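**Re: Switching the building from Satside to Kuvholm, worth it?**

**kmajali**
Our lease lets tenants pick their own internet as of September, and the landlord is ending the bulk deal with Satside. I have two quotes. Kuvholm wants $336 for the first year, prepaid, no equipment fee. Satside wants $387 for the same thing if I stay on as an individual customer, and I keep the modem I have.

Speeds are the same on paper. I work from home three days a week and my wife uploads large files in the evening. Has anyone in the Limsakul building or near it made the move? I mostly want to know about evenings.

Khalil Majali, 4th floor

**porchlight_ed**
Moved in spring. Evenings are fine. The install was not. They gave me a window of 8 to noon on a Saturday and the tech came at 3:40. Then he couldn't get into the riser closet because the super had gone home. Second visit went OK.

If you book, get the closet key lined up first.

**tworivers**
Stay with Satside. Fifty-one dollars over a year is nothing compared to losing a workday to an install. You already have a line that works.

**kmajali**
It works until 7 pm. Then calls get choppy. I ran tests for a week and the download was okay but the upload fell to almost nothing between 7 and 10. That's when my wife is sending files.

**tworivers**
Wired or wireless when you tested?

**kmajali**
Wireless, from the kitchen table. The modem is in the hall closet.

**tworivers**
Then you don't know anything yet. Run a cable to the modem and test again at 8 pm. I've seen people change providers twice over a bad closet.

**gretna_b**
Agree about the cable, disagree about the rest. The bulk deal put every unit on one shared connection. Upload falling off at 7 is what you would expect when everybody gets home. I'm in the building across the street and we had the same setup until last year. A cable made no difference for us.

What did make a difference was getting off the shared line. Ask Satside in writing if the individual plan is a separate line or the same one with a new bill. They wouldn't tell me on the phone.

**kmajali**
Good question, I'll ask. I'll also do the wired test, I just need a longer cable. The table is the only place I can work right now. 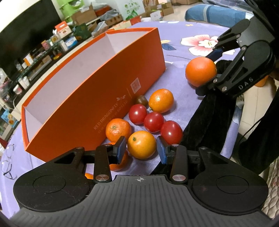

**Munther Kassab** wrote that the cable test is worth doing but the contract matters more, and he pasted the part of the Kuvholm terms he got stuck on:

> Service renews at the current standard rate unless canceled in writing 30 days before the end of the prepaid term.

My standard rate was a lot higher than the first year. I missed the date by four days and paid for another two months before they let me out. Put the date on your calendar the day you sign.

**porchlight_ed**
Mine has the same line in it. When I called they said email counts as writing. Save a copy.

**gretna_b**
Munther, did you have the mesh units from them or your own? I've heard they charge if one comes back late.

**Munther Kassab**
My own. I have a Zirkell router, older model, no trouble with it. You do have to ask the installer to put their box in bridge mode. Mine did it in a few minutes, but he wasn't going to offer.

**tworivers**
This is what I mean. Bridge mode, renewal dates, closet keys. All to save fifty bucks.

**gretna_b**
He's not doing it for fifty bucks. He's doing it so his calls work at 8 pm.

**tworivers**
Fine, but he still hasn't tested with a wire.

**kmajali**
Tested with a wire tonight, 8:15, right off the modem with everything else disconnected. Download was good. Upload was as bad as before. Ran it three times and again at 9.

So the closet is not the main problem. I emailed Satside about the separate line and got an auto reply with a ticket number.

**tworivers**
OK, that's a real result. If they say it's the same line I'd switch too. I would still wait for the answer.

**porchlight_ed**
Don't wait too long. The install calendar fills up at the end of the month when the leases turn over. You can book and cancel up to two days before, no charge. That's how it was for me anyway.

**kmajali**
Booked the first morning slot they had. The super says he'll leave the riser key at the front desk. I'll post what Satside says when they answer the ticket.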